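Preltura insertion kit and the Whitcombe search method: a second look
Posted 24 November 2024

Filed under: Manipulation, Reviews

I have been putting off this review since February, when the Preltura kit arrived with a printout of the Whitcombe method tucked in the lid. The kit is a set of boards and blocks, a gripper mount with a wrist camera, and software that runs on Zilleck's controller. The method is the part people have been talking about. It claims to put a block into a matching hole from camera images alone, with no force sensor, after training on 900 recorded attempts.

I don't doubt the headline figure was measured. I doubt that it measures what the write-up wants it to.

Start with setup. The mount went on easily and the camera gave a usable picture straight away. Calibration is a different story. The manual gives it half a page and most of that is a warning. If you have used Emine's older insertion package you will miss its calibration screen, ugly as it was, which at least told you when the fit was bad. Preltura's just says "done." I ran it again with the board clamped at a silly angle and it said "done" then too.

Now the method. The idea is simple enough. The arm brings the block near the hole, and a small network looks at the wrist view and suggests a correction. The arm moves a little and asks again. When the suggested corrections get small, it pushes down. The authors call this last step "confident descent." I would call it a threshold, and a touchy one. At the value they ship, the arm will sometimes settle on the rim of a hole and push with great conviction.

Training uses 900 attempts, all on the same board, with the same lighting. Testing in the paper uses that board turned to 8 different angles. That is a fair test of rotation and very little else. There is no second board in the results, no change of color, no lamp moved to the other side of the table. The word "general" is in the abstract anyway.

The comparison is what bothers me most. The baseline is a blind spiral search, which was given three seconds to find the hole. The learned method had no time limit that I could find. Give the spiral a bit longer on a square peg and it does fine, slowly, and it never needs a graphics card. I'd also have liked to see the camera method with the learned part swapped out for plain edge matching. That would be an afternoon's work, and it would tell us what the network is buying.

My own runs used the square block, which is the friendliest shape in the box after the cylinder.
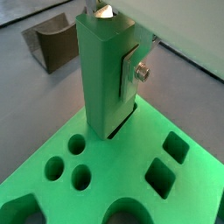

Wrist camera view, square block, lower end in its hole.

The view explains a lot about where the method is strong and where I'd worry. Block and board are both green, the block a bit duller, and the inside of the hole shows up as a narrow dark gap at the rim. That dark line is a lovely cue. It is also a shadow, and the light here comes from above. I would want results under a desk lamp at knee height before trusting it in a shop.

In 13 runs with my overhead light on, I had no complaint about the approach. It was smooth and pleasantly quick. With the blinds open and sun on the board I stopped the arm by hand more often than I liked, usually as it leaned on a corner. I am not going to turn that into a percentage. It's too few runs, and that is rather my point about other people's percentages.

Good: the mount, the blocks, readable code, logs that save every image with its correction.

Bad: calibration, the default threshold, a baseline picked to lose.

Would I buy it? For teaching, yes, if the price comes down. As evidence that you can throw out your force sensor, no. Mine is staying on the wrist until there's a second board in the results table.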